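The Sandwich, Reconsidered

By Gintarė Toom
December

We use cookies to improve your experience on this site. By continuing to browse, you accept our use of cookies. Manage preferences.

The sandwich has rarely been granted the attention given to bread, cheese or wine. It is taught in passing, if it is taught at all, and most adults assemble one in the manner they learned as children. The Miltton Institute of Domestic Studies has set out to correct this with a short winter course on the simple lunch, offered on Wednesday evenings at its Vadano building.

The course was drawn up by Osvaldo Araújo, the Institute's head of kitchen instruction, and runs for four sessions. The first is given over entirely to bread. Participants compare white, rye and whole-grain loaves, fresh and a day old, plain and toasted. Mr. Araújo holds that the slice determines everything that follows, and that a filling should be chosen only after the bread has been tasted on its own.

Toasting occupies much of the second session. A lightly browned slice keeps some softness at the center and will bend around a generous filling. A darker one resists moisture for longer and is preferred where tomato or dressing is involved. The Institute recommends that toast be left upright for a short interval before it is laid flat, so that steam does not collect under it.

Equipment is kept to a minimum. Each table is covered with brown paper, which is discarded at the end of the evening, and plates are set out before any food is brought over. One plate receives the bread, and the others are held for garnishes and for the finished sandwich.

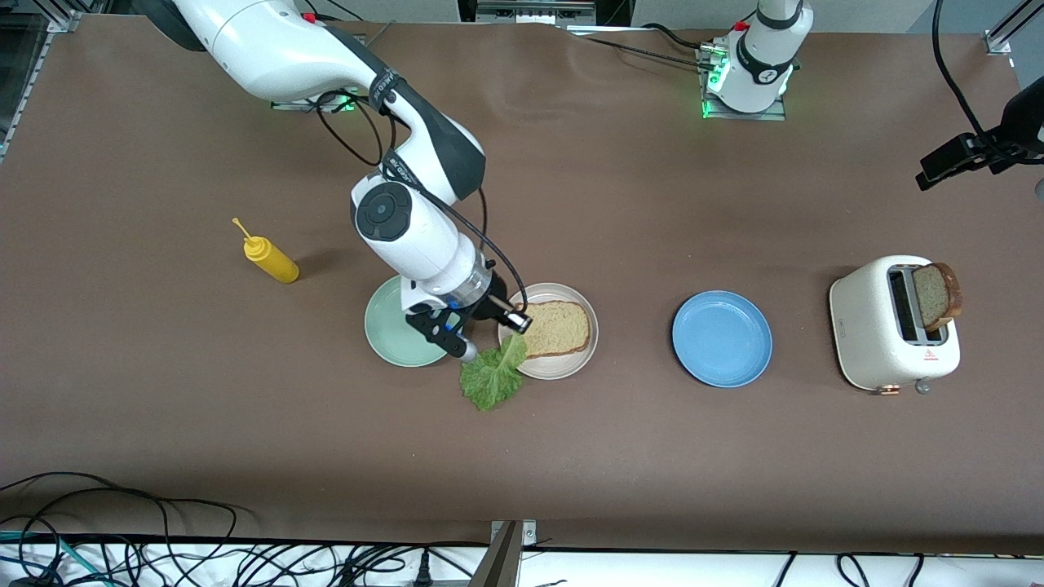

Bread, lettuce and mustard on a papered table, with the toaster at the right.

Lettuce is the subject on which the course departs furthest from common practice. Ruffled leaves are favored for their volume, and participants are taught to dry them thoroughly, fold them once along the rib and place them curved side down. Kiran Khurana, who leads the third session, regards wet lettuce as the leading cause of disappointing lunches. Her handout on the matter extends to three pages and includes a table of drying times.

Mustard is treated with similar care. The squeeze bottle is accepted as a practical tool, although the Institute advises that its contents be applied in a thin line and then spread to the crust with the back of a spoon. Mustard left in a line, the handout observes, is tasted in a line.

The final session brings these lessons together. Participants prepare a sandwich of their own design and present it, cut or uncut, to the group. Mabli Ruddock, a retired surveyor from Stuvton who completed the course last winter, submitted toasted brown bread with lettuce, mustard and a hard sheep's cheese. She has since made it for lunch on most working days at the local archive, where she catalogs maps.

Roughly 125 people have completed the course to date. A companion booklet, edited by Žydrūnas Liepiņa and published by Mockus, is available from the Institute's front desk. Enrollment for the next series opens at the end of the month.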